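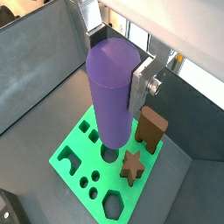
Valentin Buzatu asked whether the purple cylinder should count as fitting the round hole only, as some of the other cut-outs might be wide enough to take it. The labels follow his reading – one piece, one hole.

Kumstead shape sorter, notes on contents

Board: green, flat, cut-outs of several shapes, including round, square, arch and hexagonal.
Labels: piece colour, piece shape, target hole.
Sessions: 34, of which 2 have no target hole recorded.
Grouped holes: the three small round ones share a single label.
Spelling: colour and grey throughout.
Label fixes go to Laurențiu Hodoroagă.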